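Peixoto changes how it stores bar stock

Peixoto has begun keeping its red and green bars in sloped metal bins at its Hekura works, replacing the timber racks along the north wall. The change took effect in July and covers 232 bars in the first stage, with nearly 200 more to follow once the second bay has been cleared and repainted grey.

Bars of both colours now share a bin. Under the old system each colour had its own rack, and staff walked 30 metres between them to fill a mixed order. Orders for the morning truck close at 4 p.m. 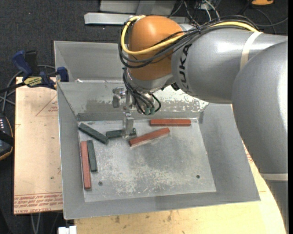
Solange Queiroz wrote in to ask whether short bars will still be sold singly, as her workshop rarely needs a full bundle.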